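Sorting Tips From Our Break Room (Now That the Arms Do the Bins)

We got the arms at Baserier in October, and I've been meaning to put up a new tips page ever since, seeing as half of my old one was about how to sort cans without wrecking your wrists. I don't do that part anymore! I do nearly everything around it, though, and I've picked up a few habits that work just as well in a garage or under a kitchen sink.

Drain first, toss second. I used to let a little cola slide (sorry, Buppha) because I'd be the one tipping it out anyway. Now a splash in the tub means I'm wiping down pads and cables, so I keep a dish rack by the sink and turn cans upside down for five minutes. Do this at home and your recycling won't smell in August.

Use clear tubs. I fought this one. I liked our old blue crates, but with clear plastic I can see what's in there from across the room, and I don't have to go over and lift anything. Pick ones with a thick rim, too. Thin rims bend when you grab them on one side, and that goes for fingers as much as for grippers.

Don't fill to the top. We stop at eight cans a tub, even though more would fit. My knees like it.

Peel or scrub your labels before they bake on. Warm water, dish soap, a bit of cooking oil for the gummy part – then rinse well, or everything gets slippery.

Tape your cords. I can't say this enough. Kamol Noiphan caught a loop with his boot the first week, and after that we ran everything along the wall behind the bench we could. There's still a tangle by the rail that I itch to get at every time I walk past.

As for the job itself, my shift starts at 9 now instead of 5, and I spend it checking, rinsing and fixing what got dropped. I talk to people more. I also miss the racket a little, and I've had to learn menus and settings I never asked for. My tip there is to write the steps on an index card in your own words and stick it where you stand.

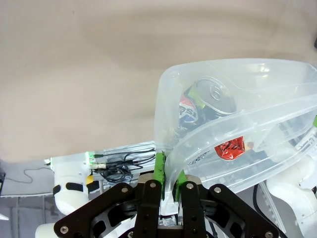 Napaporn Tanasarn wrote in to say that her crew at Gikano got the same kind of setup and that the cards saved them, but that I should have mentioned pay. Hers stayed flat while the checking got harder on the eyes, and she thinks anybody moving from lifting to watching should ask for short breaks in writing, before the first day. Fair point, and I've added it to my own card. We get ten minutes every two hours, and I spend mine by the window with my tea.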